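Building a Gripper Arm in a Shared Workshop
Handout 4: Fingers, Grip Force and the First Picking Tests
Instructor: Yasaman Arabzadeh
Aug 24, 2020

Where we are
By now each bench should have an arm that homes without hitting its own base, and a gripper body bolted to the wrist plate. If your wrist plate still rocks, fix that before you start on this handout. A loose plate gives you a different grip every time and you will spend the evening blaming the code.

Fingers
The Kazemi kit comes with stiff fingers and soft ribbed ones. Use the soft ones for this unit. The ribs let the finger bend around an object as the gripper closes, so the load is spread over a larger patch. Stiff fingers touch at one or two points, and that is where thin plastic folds.

Fit both fingers before tightening either one. Close the gripper by hand with the power off and look at the tips from the side. They should meet evenly. If one tip leads, loosen the joint, shift the finger and try again. Tighten the joint until the finger no longer wobbles, then stop. Several of the Kazemi fingers in the drawer have stripped threads from people who kept going.

Wrist camera
The camera mount from the Sturnik files prints in one piece. Tie the cable down at the wrist and again at the elbow, with enough slack for a full turn of the last joint. Check the view with the gripper open and closed. The gripper body will fill part of it, which is fine as long as you can see the tips and the object between them.

Grip force
The Duvia board sets grip force through a current limit. The scale has no units and is not linear, so do not read it as newtons. Start at the lowest setting and raise it one step at a time.

1. Close on the object and wait for the motor to settle.
2. Lift by the width of a hand.
3. Hold for 5 seconds.
4. Turn the wrist slowly one way, then back.
5. Lower and release.

Do this 3 times at each setting before you write anything down. A single good lift tells you very little.

What counts as a pass
The object stays in the grip through the wrist turn and comes out when the gripper opens. Some creasing is allowed on thin plastic. A split wall is a fail – so is an object that slides along the finger, even if it never drops. Note the setting, the object and which way it was lying when you closed on it. A cup taken across its side behaves differently from one taken near the rim, where the wall is stiffer.

Mixed objects
Once you have a setting for one object, try it on the others at your bench without changing anything. Bottles and hard tubes will usually take more force than a cup can stand. Write down where your setting stops working. We will use those notes in the next unit, when the Bornano script picks a limit for each object.

Door code for the workshop is 2425. Switch the bench supply off at the wall when you leave, and park the arm with the gripper open.

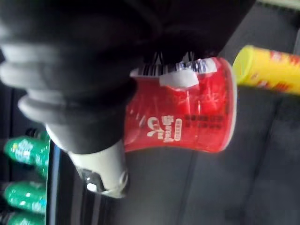
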